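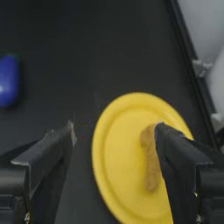

I've been keeping a record of what we spend on food since April, mostly out of curiosity and partly to settle an argument at home about whether the big shop at Solberg saves us anything over the small shops on Millier Road. I used to do one large trip a fortnight and top up with milk and bread. Now I go two or three times a week on foot and carry it back in a rucksack.

The first thing I got wrong was leaving out the small stuff. A coffee while waiting for the bus, a sandwich because the meeting ran over, a bag of crisps at the station. None of it went in the notebook for the first few weeks because I didn't think of it as shopping. When I went back through the bank statements and added it all in, the total to date was £2,516, where my notebook had said £2,360. Most of the missing money was lunches.

For comparison I dug out the same stretch from last year, when we were driving to Solberg. That came to £3,054, and it doesn't include petrol. I don't want to make too much of the gap. We had people staying for part of last summer and there was a birthday with a lot of cheese. But even taking that out we are spending less, which I didn't expect, as nearly everything on Millier Road costs more per item than it does in the supermarket.

I think the difference is what gets thrown away. With the fortnightly shop I was guessing what we'd want to eat in twelve days' time, and I was usually wrong. Salad was the worst. I'd buy two bags, we'd eat one and the other would turn to liquid at the back of the drawer. Now if I want lettuce I buy one lettuce and we eat it that night or the next.

The greengrocer is the best of the shops. The potatoes are loose and still have mud on them, and you can buy one carrot if one carrot is what you need. The butcher is good but dear, so we have meat twice a week and I make the second lot go further with beans. The bakery is closed by two most days, which took some learning. I now go before work and freeze half the loaf, sliced, with a bit of baking paper between the slices so they come apart.

Some things I still can't get locally. Washing powder, cat litter and tinned tomatoes in any quantity all come from the Cundance warehouse out by the ring road, and I get a lift there every couple of months. Tinned tomatoes are nearly half the price if you take a tray of them. I keep the tray under the stairs, next to the hoover, and write the date on the side in marker pen.

Cooking has changed a bit as well. I used to plan seven dinners and stick the list on the fridge, and by the third night we'd be off the plan and ordering something. Now I plan two, sometimes three, and the rest comes from whatever is left. Soup does a lot of the work – onion, a potato, whatever greens are going limp, and a stock cube. I've also gone back to the old Salen pressure cooker, which had been in the loft since we moved. It needed a new rubber seal and it hisses more than I'd like, but chickpeas from dry are done before the rice is.

The downside is time. Each trip takes me 40 minutes with the walk, and in heavy rain it's no fun at all. The rucksack strap has started to go on the left side, probably from carrying milk. I looked at one of those wheeled trolleys and decided against it because of the steps up to our door, though I may change my mind by winter.

I'm going to carry on with the notebook until next April so there's a full year to look at. From now on lunches go in on the day I buy them, in a separate column.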